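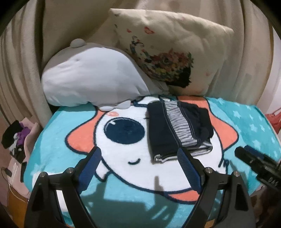
Blanket and bundle swap returns to Draststead in October

It's back! After the spring swap filled the Fogh Street hall from wall to wall, we're doing it all over again in October, and this time we've got the upstairs room as well. If you have a closet full of clothes the kids have outgrown, or a bed that has somehow collected more throws and pillows than any one person can sleep under, this is your chance to pass them along and go home with something new to you.

Last time 190 households took part and almost 500 items found another home. Soft, bright, plush blankets went first, especially the ones with big cartoon faces and stars (a turquoise one would not have lasted five minutes). Plain throw pillows were a surprise hit too, and we ran out of them before lunch. Stuffed toys are welcome as always, so long as they've been through the wash and still have both eyes.

A word on folding, as so many of you asked. We love a compact bundle! Lay the garment face down, bring the sides in to the middle, then fold up from the hem until you have a neat rectangle about the size of a hardcover book. Dark clothes are the ones that get passed over on a crowded table, so if there's a stripe or a bit of trim, fold it so that part ends up on top. Doing this on a bed works beautifully, with the blanket pulled flat underneath, and you can stack as you go. Don't worry about a few wrinkles. Striped knits in particular will ripple a little whatever you do to them, and they shake right out.

Please pack clothes and bedding in separate bags. Blankets can come rolled or folded, and a strip of masking tape with the size written on it (crib, twin, full) is a huge help to people hunting for a particular bed. Pillows need to be clean and dry, with a cover on.

Drop-off opens at 9 in the morning at the side door, and the swap itself runs from 11 until 3. We have table space for 200 bundles downstairs, with bedding and toys upstairs, where there's more room to spread things out and have a proper look. Our neighbors in Verkusden are joining us for the first time, so expect plenty of fresh finds. Whatever is left at closing goes to the Ploseck family center, and they have asked especially for twin-size blankets and warm pajamas.

Parking is free behind the hall. Bring a big bag!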